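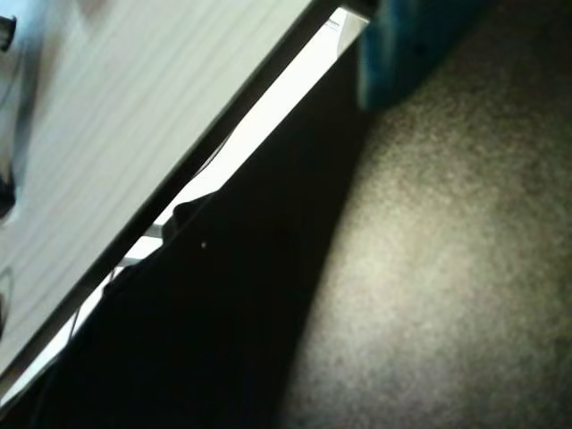

Section 4: Setting up shared mailboxes and out-of-office replies

Welcome back! If you've worked your way through the earlier sections, your own mailbox in Dastik should be up and running by now, and you'll have sent yourself at least one test message (we all do it, and it's still a bit satisfying when it lands). In this section we'll get you going with shared mailboxes, the sort of address that begins with "info" or "bookings" or "accounts" and that several people in the office need to read and answer.

You'll need an administrator login for this part. If the cog in the top right corner of your Dastik window doesn't show an entry called Organisation, you're signed in as an ordinary user, and whoever set up your company's plan will need to either do these steps or give you the Administrator role. Pop the kettle on while you wait for them.

Before you start

Have a think about the name. A shared address tends to hang around for years, on invoices and van doors and the back of old brochures, so choose something that will still make sense when the team has changed. Capital letters are ignored, and full stops are allowed anywhere except at the beginning or end.

Each shared mailbox can have up to 100 members on the Standard plan and 1,000 on the Plus plan. A shared mailbox doesn't use up a user licence, but every member does need one of their own.

Creating the mailbox

1. Click the cog and choose Organisation, then Mailboxes.

2. Click New and pick Shared from the list. If you pick Personal by mistake, go back and begin again, as a personal mailbox can't be converted later on.

3. Type the first part of the address. If your company has more than one domain, choose the right one from the menu beside it.

4. Fill in the display name. Customers will see this in their inbox, so "Chiu Garden Supplies Bookings" is friendlier than "bookings2".

5. Under Members, start typing each colleague's name and select it when it appears. Give each one Read, Reply or Manage access. Most people will be happy with Reply.

6. Click Save.

The new mailbox turns up in each member's folder list the next time they sign in. Anyone who already has Dastik open can choose Refresh folders instead, though signing out and in again is the more dependable way of doing it.

Note: If you use the Setov add-on for your calendars, the shared mailbox gets its own calendar too. It's hidden to begin with. Members can tick it in the calendar list whenever they like, and it won't clutter up anyone's week until they do.

Choosing how replies are sent

When a member answers a message from the shared mailbox, Dastik sends the reply from the shared address and keeps a copy in the shared Sent folder. That suits most offices very well. If you'd prefer customers to see the name of the person writing, open the mailbox settings, go to Sending and tick Include member name. The address itself stays the same, and only the display name changes.

Signatures work a little differently. A shared mailbox has one signature for the whole team, and it replaces the personal one, so if your staff are proud of their own sign-offs you may want to have a gentle word with them first.

Caution: Removing a member takes effect straight away, and any unsent drafts that person had in the shared mailbox are deleted. Ask them to send or copy out their drafts before you click Remove.

Setting an out-of-office reply

1. Open the shared mailbox settings and choose Automatic replies.

2. Set the start and end. If you leave the end blank, the reply keeps going until someone turns it off, and we've heard from more than one customer whose "Merry Christmas, we're closed!" was still cheerfully going out in June.

3. Write your message. Keep it short, say when you'll be back, and give a phone number if there's somebody to answer it.

4. Choose who receives it: everyone, or only people outside your organisation.

Each sender gets the automatic reply once every 4 days, however many messages they write. Newsletters and other bulk mail don't get one at all.

Note: Times follow the time zone of the mailbox and take no notice of the one on your computer. You'll find it under General, and it's well worth a look if your offices are spread from one side of the country to the other.

If the mailbox doesn't appear

Check first that the member's name is spelled correctly in the list, particularly if you have two people with similar names. Next, ask them to sign out on every device and sign in again. Phones using the Bokmont mail app can take around 6 hours to pick up a new shared mailbox, and reinstalling the app won't hurry it along, so please don't put yourself through that.

If it still hasn't shown up by the next day, send us a note through Help, then Contact, and include the full shared address and the name of the member who can't see it.

Section 5 covers forwarding rules and folders.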